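The Rule of the Waiting Hand

The Undby Institute received the report on the Waweru method in September. It was bound in gray card and bore two names, of which the second, Halvard Strömberg, had been added in ink.

The method was set out on the first page. A robot required to move a fragile object was to open its fingers, approach, and stop short. It was to remain stopped until its own estimate of the object's outline had ceased to change. Only then was it permitted to close. Earlier methods at the Institute had fixed the length of the stop in advance. The Waweru method left the length to the machine, and this was the point on which the department at Gosten had objected in writing.

Dr. Soledad Segura had answered the objection by proposing a trial with flowerpots. The pots were white and fluted, and no two folds caught the light in the same manner. One was wound below the rim with jute twine, which the outline estimate handled poorly. The covering beneath it was printed with leaves and blossoms and had been scratched through in the middle. Gosten had asked that it be replaced with a plain one. Dr. Segura declined, and the refusal was entered in the record.

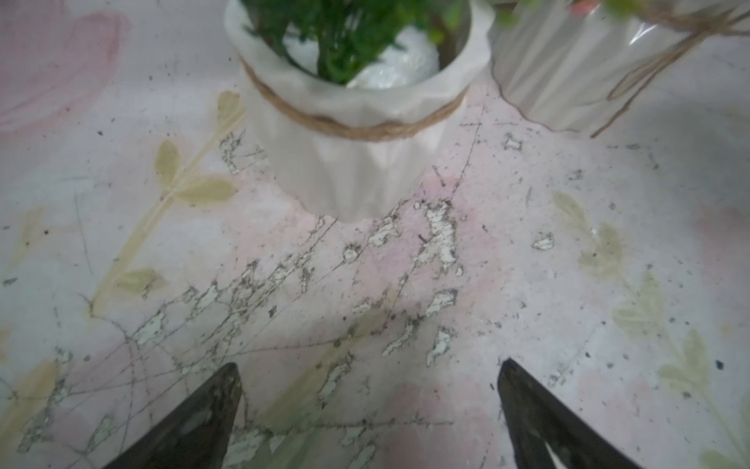
II. THE PAUSE

The trial comprised 694 approaches. In 95 percent of them the machine stopped, settled its estimate, and closed within the time that Gosten considered reasonable. The report gave this result one paragraph. The remaining nine pages concerned three approaches to the pot with the twine.

In each of the three, the fingers had opened and the hand had come forward and stopped. The estimate had then settled, as the log plainly showed. The hand had not closed. It had waited until the operator ended the attempt, and on the last occasion the operator, who was Dr. Segura, had not ended it until after four in the morning.

Mr. Strömberg was sent from Gosten to determine the cause. He brought his own chair. He examined the joint readings, the clock, and the code that released the fingers, and he found them in order. He asked whether the object had been disturbed. Dr. Segura replied that it had not. He asked whether anyone had been in the room.

"I was," she said.

"Doing what?"

"Waiting for it to finish."

He wrote this down. He then asked to see the second station, where the pots were arranged on the floor and the work was done with another arm in view.

The second station had a wall of patterned tile, which Mr. Strömberg considered excessive. He recorded his opinion under Surroundings. The pots there held artificial flowers, red and pink, and their long leaves arched and reached outward in a way that made any outline uncertain. He stated that he would have begun with cubes.

"Vonmont began with cubes," said Dr. Segura. "They published 2000 approaches and not one unexplained stop."

"That is generally regarded as a success."

"Yes. I regarded it as one when I worked there."

He did not write this down. He sat in his chair behind the yellow line and requested that the run begin. 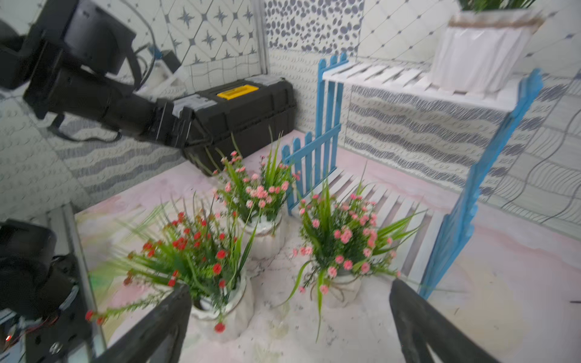
The second station, with three arrangements on the marbled mat.

Mr. Strömberg remained through the afternoon and, by his own account, through the greater part of the night. The statement he submitted was brief. It observed that the rule instructed the machine to wait until its estimate ceased to change, but did not say which estimate. The log recorded the outline of the pot. The machine also kept an outline of the leaves above the rim, which the log did not record and which no person had thought to ask for. He had now asked for it. In all three approaches the second outline had continued to change by very small amounts, up to the moment the attempt was ended.

Gosten inquired what could have moved the leaves. The ventilation had been off. Mr. Strömberg answered that the machine had been stationed close to a stem, that Dr. Segura had been seated close to the machine, and that she had been breathing.

The department proposed an amendment. Under its terms the operator was to withdraw to the corridor during all approaches, and the second outline was to be discarded. Dr. Segura signed the first part and returned the second unsigned, with a request that the outline be logged in full from that date. The request required the support of one officer from outside Undby.

It was for this reason that the name was added in ink. The form provided a space for remarks, and Mr. Strömberg used it to ask that his chair be kept at the second station until he came to collect it. The chair is listed in the current inventory, between the spare fingers and the twine.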